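Demonstration Collectors, Home Tasks (casual)
Cindar, Pettigrew office and your own home
Contract, 28 hours over 3 weeks, October start

Cindar is looking for people to record everyday household jobs with a hand-held gripper. The recordings go into the Rolgate training set, which teaches robot arms to handle clothes and bedding. You do the task by hand, the gripper logs it, and you upload the files at the end of each session.

You don't need a technical background. You do need steady hands, a bed you can get to from at least two sides, and a home internet connection that can cope with large uploads.

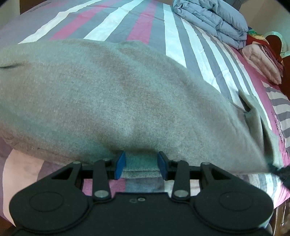
Most sessions are folding, spreading and straightening. Garments range from T-shirts to heavy fleece, and we ask for a mix of colours and fabrics from your own cupboards. Patterned sheets are fine. Each collector completes 186 accepted demonstrations. A demonstration is rejected if you touch the garment with your free hand or stop partway through.

Pay is $2995 for the full set, paid in two instalments. Training takes one afternoon at Pettigrew and is included in the hours. We lend you the gripper and a charger, and both come back to us at the end.

You must be 18 or over and able to stand for an hour at a time. Please tell us if you have a wrist or shoulder injury, as the gripper gets heavy after a while. Keep family photos, mail and other people out of view when recording.

To apply, send a short note to Esperanza Haverford, collection coordinator, through the Tulladeo jobs page. Include your suburb, the hours you're free and whether you're left- or right-handed. No résumé needed.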